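ok thread time. moving out of a place after 7 years and I have opinions. mostly about stuff. mostly about how much of it I own

1/ we got the keys to the Vedthorpe place on 19/12/2025 which meant moving the week before the holidays. would not recommend. every moving company was booked or wanted double. ended up with Clorer, the small van outfit, two guys and a truck that smelled like oranges. they were great. more on them later

2/ first thing. start with the closet you're scared of. I started with books because books are easy and fun and you get to feel like you did something. then it was midnight, six days out, and I opened the hall closet and a tennis racket fell on my head. I dont play tennis

3/ boxes. people will say get free ones from the grocery store. fine for some things. but they're all different sizes and they don't stack, and the banana ones have a hole in the bottom. I paid for 18 matching boxes and it was the best money of the whole move

4/ small boxes for heavy things, big boxes for light things. you know this. I know this. I still filled a big box with cookbooks and then stood there looking at it

5/ labels. write on the SIDE. not the top. once they're stacked you can't see the top. also write the room it's GOING to, not the room it came from. half of mine said "back room" and the new place has no back room so that was a fun evening

6/ do not write "misc." I had four boxes that said misc. one was batteries and candles and a single flipper. still havent opened the other three, will report back

7/ the change of address thing. do it early. do it for the bank, the dentist, the car, the vet, the place that sends your contact lenses. I forgot the contact lenses. wore glasses for two weeks, new neighbors all think I'm a glasses person now

8/ utilities - call, don't use the website. the website told me my new address did not exist. the woman on the phone fixed it while I was still looking for a pen

9/ selling furniture online. oh boy. listed the big Omon bookcase, the one with the wobbly shelf, said it had a wobbly shelf, put up a photo of the wobbly shelf. eleven messages. "is this available." yes. silence. forever

10/ finally a student came for it with her dad and they carried it down the stairs like it weighed nothing. took the lamp too. I miss the lamp a bit

11/ food. for the last week we tried to eat down the kitchen so there'd be less to pack. started out sensible. soup, pasta, the frozen peas. by the end it was crackers and mustard, and whatever was at the back of the freezer

12/ it does work though. packed one box of food total. the trick is stop buying anything except milk and bread and be a little shameless about odd dinners. rice with olives is a dinner

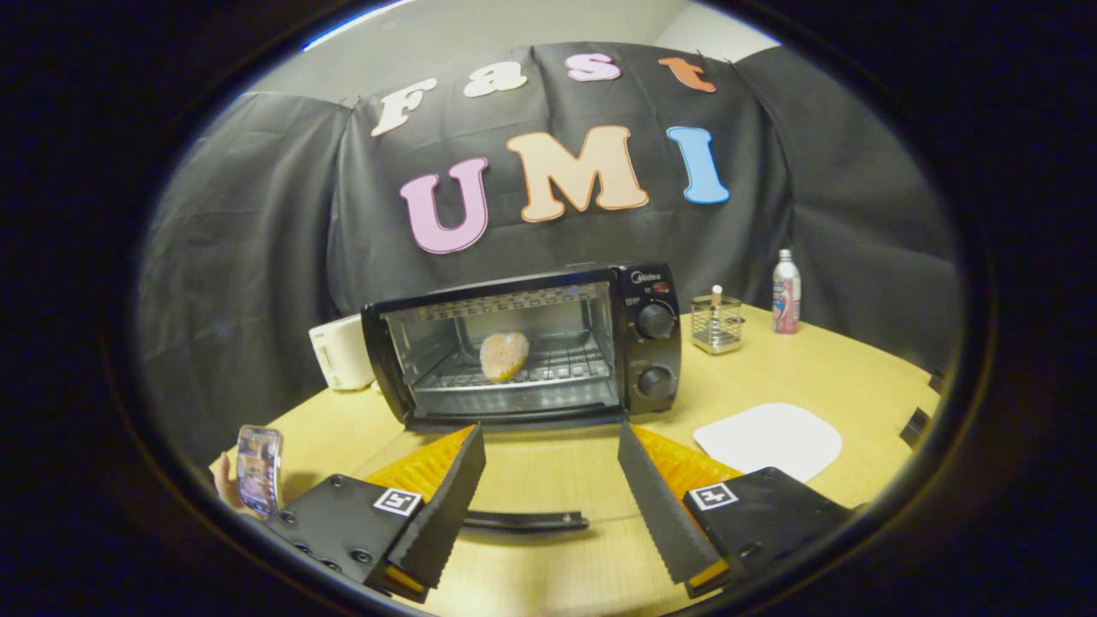

bread, but make it a heart

13/ pack the kitchen last, and not all of it. keep out a pan, a knife, two forks, mugs, the can opener. I packed the can opener. first night in the new place we had three cans of chili and no way in

14/ plates go in on their edge, like records. not flat. someone at work told me this and I didn't believe it, but zero broken plates. one broken mug, and that was me, on the last day, walking into a door

15/ the first night box! everyone says do one and everyone is right. sheets, towels, toilet paper, chargers, meds, soap, a change of clothes, trash bags, a lamp if you didn't sell it. keep it WITH you. mine went into the truck first so it came out last. great planning

16/ scissors. buy extra scissors. you will put them down on something brown and never see them again. found a pair yesterday inside a boot

17/ ok the movers. have everything taped shut before they get there. drawers emptied too, unless they say otherwise. I had up to an hour of stuff still sitting loose on the floor when they rang the bell and I could feel them being polite about it

18/ tip them. have cash. also cold drinks, even in winter, they're hot, they've been on the stairs. the Clorer guys wouldn't touch the coffee but the ginger ale went in 4 minutes

19/ measure the couch. measure the door. then measure the STAIRS, the bit where they turn. ours got in with the feet off and one small scar on the wall that we are going to hang something over

20/ cleaning the old place. start at the top, end with the floors, do the fridge the day before. take pictures of every room when you're done, inside the cupboards too. I had a landlord once in my twenties who kept $1000 off me over a stain that was there when I moved in and I had no proof. never again. this time, full deposit back, no argument

21/ the empty rooms got me, I'll admit. didn't think they would. there's a pencil mark by the kitchen door where I measured a shelf I never put up and I sort of said bye to it

22/ new place. don't unpack everything at once. bed first. then bathroom. then enough kitchen to make coffee. then go for a walk and find out where the good bakery is. ours is called Zakharchenko, on the corner, poppy seed rolls, gone by nine

23/ things I still can't find: the iron, my good scarf, the bag of screws for the bed (it is standing, dont ask, we dont bounce on it), one speaker

24/ things I found instead: a birthday card with twenty bucks in it, a key to I have no idea what, the twin of the flipper

25/ someone asked how long till it feels normal. last time it was March before I stopped reaching for the light switch on the wrong side. so I'm giving it till then

26/ oh and break down the boxes as you empty them. otherwise they become furniture. I am typing this with my feet up on "misc"

if anybody near Vedthorpe wants boxes they're flat and in the hallway, bring string. tape's all gone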